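We took the slow bus out to Closuvthorpe for the Saturday open day at the Dvořáček cookery rooms, and I was still glad of my good coat when we got there. Kristýna Kadlec met us at the door with coffee and told us there would be 30 of us that day, which made for a cheerful squeeze in the hallway.

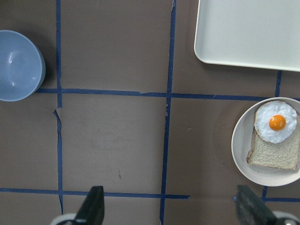

I have a weakness for other people's kitchen tables, the plainer the better, and I wandered over to the breakfast one before my coat was off. Somebody had marked the top into big boxes with dark blue tape, a bit wrinkled in places, and I liked it so much that I may try it at home (my family puts everything down anywhere!). The blue-gray bowl made me think of my aunt's old set.

Marek Šimek talked for a good while about egg sandwiches, and he is a man with opinions. He likes a plain white loaf, and he wants the egg to go on the bread the moment it leaves the pan.
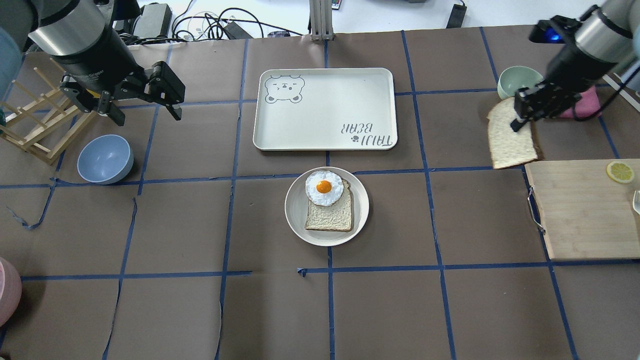
He also told us never to press down on the top slice, a habit I have had all my life and will now try to give up.

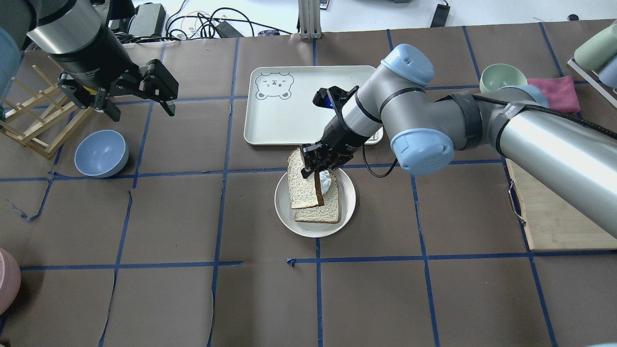
The second slice goes over the plate.

By then we were all hungry, of course, and the talk drifted to lunch and the bakery over in Estgate. 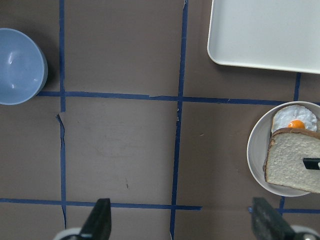
Can you bring children along?
Children are welcome at the morning session, and they get a low bench near the front.

We caught the 3 o'clock bus home with a loaf under my arm.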